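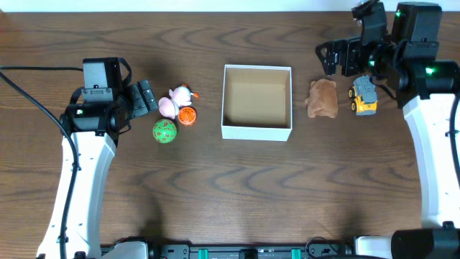

Figure 9.1 Two arms, one box and five toys on a tabletop cell.

Chapter 9
What the Quote Leaves Out

Drita Atanasov wanted two arms for the teaching lab at Gruvgate. The supplier, Tindix, quoted a price she could defend, and she defended it well. In January the finance office approved the sum to the penny, a compliment she came to regret.

The quote covered the arms and the grippers. It did not mention the mounting rail, the wrist camera, spare cables or a table that stays put when something heavy swings above it. These came to 2,433 pounds. Training was extra, and so was the delivery of the training manual.

This chapter deals with the second list, the one buyers write after the first has been signed. We begin with fittings and installation, then turn to staff time, which most budgets price at nothing and most staff do not. Keep Drita's figures to hand, as you will need them for the worksheet on page 70.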